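Notebook, Clurkham bench — January
Entry by Despina Nikolaidis. Read by Intan P. before filing.

Picking up from the last entry, where we agreed the laundry and bedding recordings need a written rule set before anyone else is sent out to a home. The old rules were written for tabletop work and don't carry over well. Cloth moves when you approach it, stripes smear, and people swing the gripper faster over a bed than they do over a table.

Went through the first batch this morning with Intan. 1,001 clips, all hand-held gripper, bedrooms only. We sorted by what we would reject and tried to write down why each time, so the next person can get to the same answer.

Main argument was over motion blur. The Jullby draft says to reject any clip with blurred frames. I think that's wrong for cloth. If the hand is traveling toward the garment and the fingers are open, blur in the background is what normal speed looks like, and the fingertips usually stay sharp anyway. Intan's point is that if the operator is moving that fast near the grasp, we lose the part we need. We settled on this: blur is allowed on approach and retreat, and a clip is marked for review if it is still blurred when the fingers start to close.

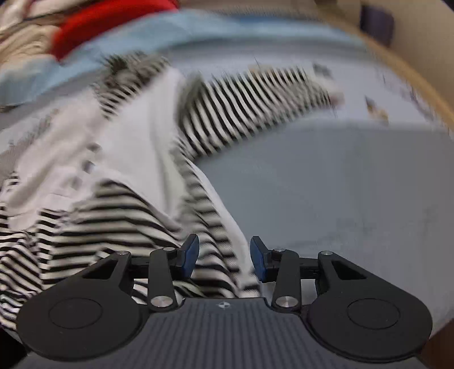 Approach over the bed, fingers open, nothing held. Striped garment and white fabric heavily blurred. Allowed under the new wording.

Second thing was where a clip starts. Operators had been starting with the fingers already on the cloth, which leaves no approach at all. New rule: start open, with a visible gap between the fingertips and nothing touching, then go in. The blue tips help here, you can check the gap at a glance even on a bad frame.

Rules as they stand tonight:

1. Wipe the fingertips and check every pivot pin before the first clip of a session. Any pin standing proud, stop and swap the unit.
2. Alignment mark on the body plate must be in view and clean. No tape over it, no stickers near it.
3. Fingers open at the start and at the end of each clip.
4. One garment per clip. If two come up together, finish the motion, put both down, and log it as a double. Do not shake one loose.
5. Leave the bed as the household has it. No smoothing the sheet first, no moving pillows to make room.
6. Break after 7 clips of the same garment, then change garments.
7. Nothing personal in view: mail, medicine, photos, screens. Check before recording, not after.

Rule 4 came from Ong's notes and I kept his wording. Rule 6 is mine and is a guess — operators get sloppy on repeats, but I have no numbers for it yet.

Still open: what counts as a failed grasp with tangled cloth. If the fingers close on the shirt and the sheet comes along, is that a double or a fail? Intan says double. I would say fail if the sheet was never meant to move. Will ask the Vidura people how they label it and copy them if it's sensible.

To do: relabel the batch with the new blur rule, print the list for the kit cases, take the old tabletop sheet out of the binder.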